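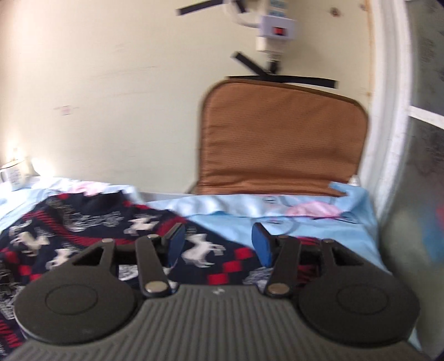 A bed, with a gripper reaching over it.

Small music schools should stop making beginners choose an instrument in the first month. I teach low brass at the town school in Stismont, and every fall I watch children of seven or eight get signed up for something they have heard twice, usually on a recording.

Our school has 31 brass pupils this year. Of those who started on trumpet, 13 asked for it by name on the form. The rest were put there when the piano and guitar lists filled up. Some of them do well. Others spend two years fighting a mouthpiece that never suited them, then quit, and their parents decide the child isn't musical.

The school in Stukomden does it differently. New pupils spend their first term moving between instruments, a few weeks on each, with singing and rhythm class running alongside. They borrow a horn, a clarinet, a cello, and hand it back. They pick after the winter break. I sat in on two of those sessions and they were noisy and slow, and the teachers had to put up with a lot of bad sounds. By spring the pupils knew why they were holding what they were holding.

The usual objection is money. A rotating term needs more loan instruments, and a usable student trombone is not cheap. Our board priced a starter set from Verstraete at 2,206 and dropped the subject. I think that was a mistake. Families already spend more than that between them on instruments that end up in a closet.

The other objection is that pupils lose a term of progress. In brass I don't see it. A child who has learned to breathe, count and listen catches up quickly on a trumpet, and most of what we teach in the first weeks is breathing and counting anyway.

I would start with brass and woodwind only, in one age group, and run it for two years before changing anything else. The room is free on weekday afternoons until four. Enrollment forms for next year go out in August, and the instrument box on page one could simply be left off.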